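4. What the young editors did with their footage

I should say up front that I came to this study as a fan. I ran the Saturday film club at Dralemgate for two years before I ever thought of writing about it, and I knew most of the kids by their snack orders. So when I say that the editing room is where the learning happened, please read it with that in mind. I tried to be fair, and Hannelore Thiele, who had never met any of them, coded the interviews separately from me. We disagreed on 14 passages and talked every one of them through over a very long lunch.

The project took in 43 young people between the ages of 13 and 19. They worked in small crews, and each crew made one short film on a theme they picked themselves. The whole thing was paid for by a youth arts grant from the Azevedo fund, with a cap of 2000 dollars per film, and most of that went on travel and food (teenagers eat a lot, and bus fares add up faster than you'd think). Shooting was finished by the end of August. After that came the part I care about, which was eight weeks of cutting.

Every crew had to write a shot list before they touched the editing software. I was a pain about this. The lists were meant to be short and plain, one line per shot, saying what we'd see and why the film needed it. Close-ups gave them the most trouble. They'd write "close-up of something" and leave it there, and then in the edit they'd find they had three wide shots in a row and no way to get from one to the next. By the second week the better lists were naming the object and the color, and a few even said how long the shot should stay up.
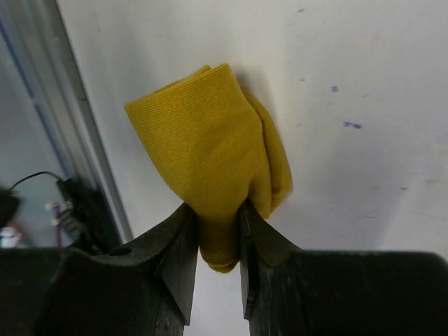 Figure 3. Yellow knit fabric held between two black gripper fingers.

The crews that planned their close-ups cut faster, and they also argued less. I hadn't expected the second bit! In the interviews they kept coming back to it. One girl told us that once the list was on the wall "you could point at it and not at each other," and I've been quoting her at people ever since. Hannelore coded this kind of comment as shared reference, and it came up in nearly every crew that kept its list going past week three. Crews that dropped the list tended to hand the mouse to whoever was loudest, and the rest drifted off to the sofa.

We used Skinedo for the cutting because it ran on the old laptops we had. It isn't fancy. It has one timeline, a bin for clips and a very stubborn export button. I'd still pick it again for beginners, since there's so little to get lost in. Two crews asked to move to Elov halfway through because a cousin had it at home, and I let them, and they lost most of a Saturday bringing their clips across. They said it was worth it. I'm less sure, but their titles did look better.

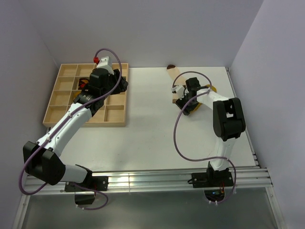 Sorting clips was the job everyone hated and the one that changed their films most. A crew might come back with 300 clips, half of them named by the camera, and be asked to rate each one before cutting anything. I talked about it in terms of trays. Think of a wooden tray with thin dividers, I'd say, the kind that makes a grid of squares and rectangles, where some of the compartments are still empty and you can see right away which ones. Then think of the small pile of things off to the side. Your clips are the pile, and the empty compartments are the shots your story still needs. It's a homely way to put it, but the crews took to it, and "what's in the pile?" turned into a normal thing to shout across the room.

What I can't tell you is how much of this lasts. Our interviews stopped when the films were done, and the only follow-up we have is a short form that the older members filled in for us (the younger ones mostly forgot, and I didn't chase them as hard as I should have). The replies were warm. Several people said they now noticed cuts when they watched TV at home — one of them said it had ruined her favorite show — and a couple had gone on to help with a school video. That's nice to hear, and it's thin evidence. I come back to the question of follow-up in Section 6, along with the crew that never finished its film and what they told us about why.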